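Sorting and Stacking Small Lidded Boxes

Coltgate storage notes, sheet 2
Text: Catriona Leckie

These steps cover painted wooden boxes with lift-off lids, stored without a shelf. Work on a hard, level surface. Small items left between the boxes should be moved to one side before stacking.

Seat every lid before a box is moved. Run a finger along the seam on all four sides. A lid that rocks has grit or dried paint under the rim; clear it with a stiff brush and try again.
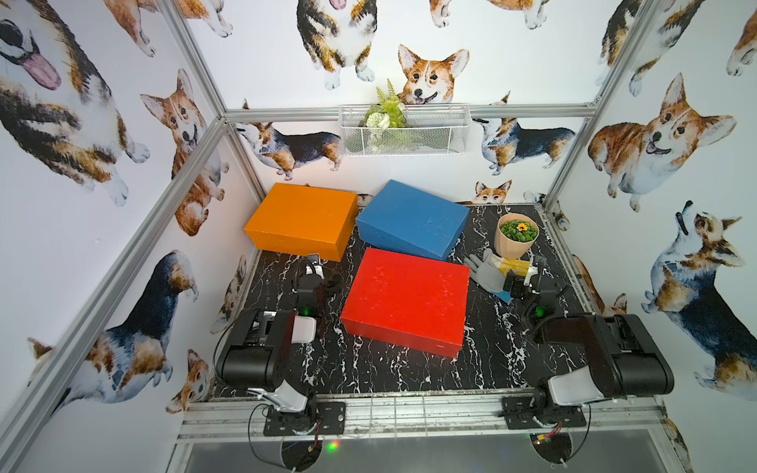 Orange, blue and red boxes unstacked, with glove and potted plant at right.

Choose the bottom box by footprint and weight. Contents that shift should be packed with folded paper. Set the box down with its long side facing you, then lower the next one straight onto it. Sliding one lid across another marks the paint.

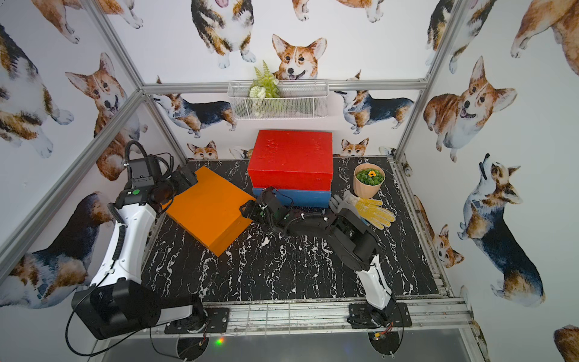 Stack height depends on how often the lower box is opened. For weekly use, keep to two boxes. With the red box on top of the blue one, the orange box can stay on its own at the left for items in daily use. Label the short end of each box, never the lid. Parviz Jalali uses stock numbers (1044, 2737) and keeps the contents list in a notebook.

Check the stack each April and repaint worn corners. Leave fresh paint overnight before restacking.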